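Clearing off the desk (and what lives on top of the fridge)

26/09/2022

So the desk is finally clear. All of it! I've been promising this since March, when I wrote that long grumpy post about working with a coffee mug balanced on a pile of envelopes, and a couple of you have been asking ever since whether I ever did anything about it. I did. It took me two evenings and most of a Saturday, and I found 13 pens, of which I kept the ones that write.

The way I did it was pretty dumb but it worked. I took everything off, put it on the bed in the other room, and told myself I couldn't go to sleep until the bed was empty too. I did not say it could go back on the desk. Tapio Valtonen suggested that one when he was over for dinner, and I rolled my eyes at him, so now I owe him a cake.
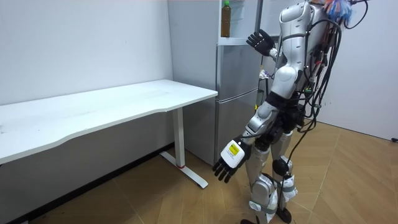

I'd forgotten how much I like this desk. It's plain white, with that soft curve along the front, and when I bought it I spent weeks going back and forth between it and a darker one from Wondmont with drawers. I'm so glad I skipped the drawers. Drawers are where I put things I don't want to decide about (old chargers, the manual for a toaster I gave away, you know the stuff). With a flat top and nothing under it I have to deal with the mess or look at it.

The one thing I keep going back and forth on is having it right next to the fridge. Reijo Huttunen thinks it's crazy and says I'll be snacking all day, and okay, he has a point. But the other wall gets the afternoon sun straight in your eyes, and I tried that for some 18 days last year and had a headache for most of them. I'll take the snacks.

Then there's the shelf on top of the fridge. It used to be where cereal boxes went to get stale. I cleaned it out the same Saturday, wiped the glass, and made a rule that only drinks go up there, and only what I'm going to finish that week.

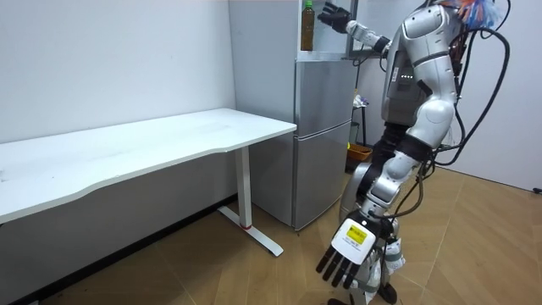

I like it so much better this way. The only trouble is the height, and my sister, who is five foot nothing, has already complained. I told her there's a step stool in the hall closet and she gave me a look.

Next up is the floor. I love the herringbone but it shows every crumb, and I've been using the same tired mop since I moved in. Someone in the comments recommended the Grirach one with the flat head, so if you have it, tell me if it gets into the corners by the baseboard. I'd also like to hang something over the desk, maybe the print I got in Seppälä, but first I have to find the box it's in. I think it's under the bed, behind the winter boots.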